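Report on the Study Visit to Kunside Mill, Esgate

Prepared for member districts of the Buvel School Meals Association

Purpose of the visit

The Association's purchasing group visited Kunside Mill in November as part of its review of flour and grain supply for school kitchens. Member districts had asked for more information on whole-grain flour, in particular on shelf life, consistency between deliveries and the handling of allergens. The mill has supplied bread flour to kitchens in the Surdu valley for several contract periods, but most members of the group had not seen the site before.

The party traveled by bus from Buvel and was received at the mill office in Esgate at 10 a.m. After a short safety talk, visitors were issued hairnets, coats and ear protection. Jewelry and loose items were left in lockers. Visitors with a known wheat or dust allergy had been asked in advance to remain in the office wing, where the morning presentation was repeated for them in the afternoon.

Site and history

Kunside Mill stands on the east bank of the river, on a site that has been used for milling since before the town of Esgate had a rail station. The original stone building now holds the offices, the test bakery and a small display of sack stencils and millstones. Milling itself takes place in the brick building behind it. The river no longer drives any part of the process, although the mill race has been kept open and is maintained jointly with the town.

The company buys most of its wheat from farms in the Surdu valley. Rye and spelt come from farther away and are milled in separate campaigns. Our hosts explained that the local harvest had been wet at the start and dry at the end, and that protein levels varied more than usual from farm to farm. The mill responds to this by blending, and a good part of the morning was spent on that subject.

Grain intake

Trucks are weighed on arrival and sampled with a probe before they are allowed to unload. The sample goes by tube to the intake laboratory, where moisture, protein and test weight are measured while the driver waits. A load that is too damp is either sent to the dryer at a charge to the farm or refused. The group saw one load accepted and was told that refusals are rare late in the season, when the farms have already dried the grain themselves.

Accepted grain passes over magnets and screens before it goes to the silos. It is cleaned a second time, more thoroughly, shortly before milling. Water is then added and the grain is left to rest, a step known as tempering. The bran becomes tougher and the inner part of the kernel softer, so that the two separate more cleanly on the rolls. The resting time depends on the variety and the season. Several members noted that they had assumed grain went to the mill as dry as possible.

Milling floors

The group was divided into 3 parties for the tour of the milling floors, as the stairways are narrow. The process begins at the top of the building and most of the material moves downward by gravity, being lifted again by air between passes. The roller floor is loud, and explanations were given on the landings. Visitors were able to look into the sifters through inspection windows and to handle samples drawn from different points in the process, from the first coarse break to finished white flour.

For whole-grain flour, Kunside Mill uses two methods. The greater part is milled on rolls, with the bran and germ returned to the flour at the end. A smaller quantity is ground on stones in an annex. The stone-ground product is coarser and is sold mainly to craft bakeries. Our hosts did not recommend it for school kitchens using short mixing times, and the test bakery later showed the reason for this advice: the stone-ground loaf had a good flavor but a lower rise and a crumb that broke when it was sliced for sandwiches.

Storage and shelf life

Shelf life was the question raised most often by members before the visit. Whole-grain flour contains the oils of the germ, which turn rancid with time and warmth. The mill states a shelf life of 4 months for its whole-grain flour when stored in a cool, dry room. White flour keeps considerably longer. Our hosts stressed that the stated period assumes unopened bags and a storeroom away from ovens and dishwashers. They have received complaints from kitchens where bags were stacked against a warm wall.

Members are advised to review their own storerooms in light of this information. The following points were agreed by the group during the lunch break:

Whole-grain flour should be ordered in smaller amounts and more often, with the oldest bags used first.
Bags should be kept off the floor and away from outside walls.
Opened bags should be emptied into lidded bins, and the lot label kept with the bin until it has been washed.
Deliveries before the summer recess should be limited to what will be used before the kitchens close.

The last point will require changes to the standing orders of several districts. The Association office will send out a model order calendar.

Allergens

Kunside Mill handles wheat, rye, spelt and barley, all of which contain gluten. It does not handle nuts, sesame or soy, and suppliers of packaging and cleaning goods are asked to confirm the same. The mill does not produce gluten-free flour and does not intend to. Kitchens that need gluten-free products will have to continue buying them under a separate contract, and these products should not be stored in the same room as open flour. The group considered the mill's written procedures clear and has requested copies for the Association's files.

Laboratory and test bakery

The laboratory is on the upper floor of the stone building. Each production lot is tested for protein, moisture, ash and dough strength, and a reference sample is kept until the shelf life has passed. The staff showed how a dough is stretched until it tears and how the resulting curve is read. They were open about the limits of such tests. Two flours with nearly the same figures can behave differently in the oven, and for this reason a loaf is baked from every lot before it is released.
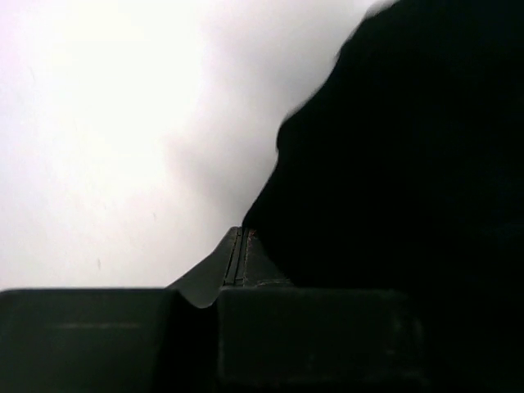
Photo: Buvel School Meals Association

In the test bakery the group compared rolls made from white flour, from whole-grain flour and from a blend of the two. All had been baked that morning to the same recipe, with only the water adjusted. Members were asked to mark a score sheet without knowing which roll was which. The blend was preferred by most of those present, both for texture and for flavor. The white roll was judged pleasant but plain. Opinions on the full whole-grain roll were divided, and some members felt that younger students would leave it on the tray.

The bakers offered practical advice that will be of use to kitchen staff. Whole-grain dough takes up water slowly and should be allowed to stand for 10 minutes after the first mixing before it is judged too wet or too dry. Kitchens often add extra flour too early at this stage and obtain a heavy roll. Salt may be added after the rest. A slightly lower oven temperature and a longer bake were also suggested for larger pans.

Packing and delivery

The tour ended in the packing hall and the loading area. Flour for school kitchens is packed in paper bags sewn at the top, with the lot code printed on a stitched tag. Members pointed out that the tag is easily torn off when the bag is opened, and asked whether the code could also be printed on the side. The mill has agreed to look into this when the current stock of bags has been used.

Delivery was discussed at some length. Kitchens in the upper Surdu valley have received deliveries after 2 p.m., when staff have often left for the day and the bags must be taken in by school office personnel. The mill explained that its route runs upstream from Esgate and that the upper valley is therefore reached last. A reversal of the route would cause the same difficulty in the lower valley. A separate early run for the farthest schools was considered possible if those schools could agree on a common delivery day. The Association will consult the districts concerned.

Points for follow-up

The purchasing group recommends that a blended flour be offered as an option in the next contract, alongside the present white and whole-grain products. Districts wishing to try it beforehand may request sample bags through the Association office. The request form asks for the kitchen's mixing equipment and oven type, as the mill would like to relate the results to local conditions.

A request for printed guidance on storage was also made. The mill has offered to review a draft prepared by the Association, and this will be placed on the agenda of the next regular meeting.

The score sheets from the tasting and the mill's product data sheets are held at the Association office in Buvel and may be consulted by any member district on request. The Association thanks the management and staff of Kunside Mill for their time and for the lunch provided. Travel claims for the visit should be submitted on the usual form, with bus fares already covered by the Association and not to be claimed again.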